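Umau open day, kitchen robot demo - who went?

fernlea16
Posted Sep 26, 2018
I went to the open day at Umau and stayed long at the kitchen bench. The arm works over a normal wooden counter, between toasters and other appliances.

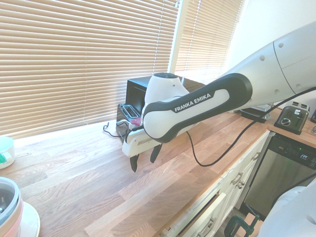 The Franka arm at the counter, fingers open.

I liked that it is a real kitchen and the sun comes in through the blinds.

Gidey
Nice, but one arm for toast? My neighbour's kid does it for free.

fastent_fan
I disagree. Small jobs in a crowded place are the hard part. Did they let you ask questions?

fernlea16
Yes, 11 of us were in the group and each could ask. I asked about the space between the toaster and the microwave, and the guide said tight places are still difficult for them.
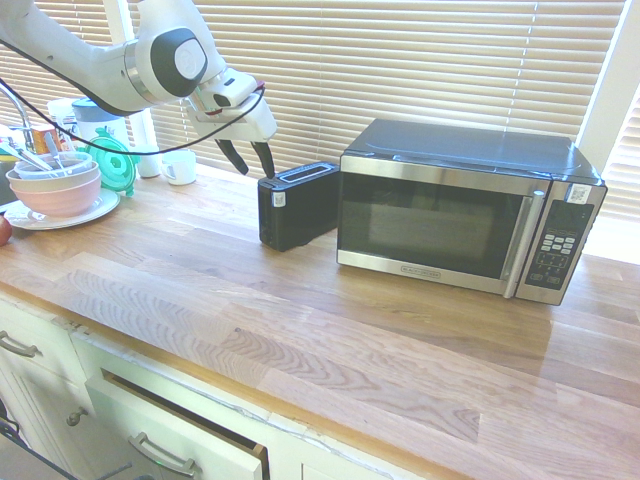 I would go again in October, if they open the doors. My favourite colour of demo is the slow one - you have time to look.

Gidey
Fine, I will come too. Is there parking?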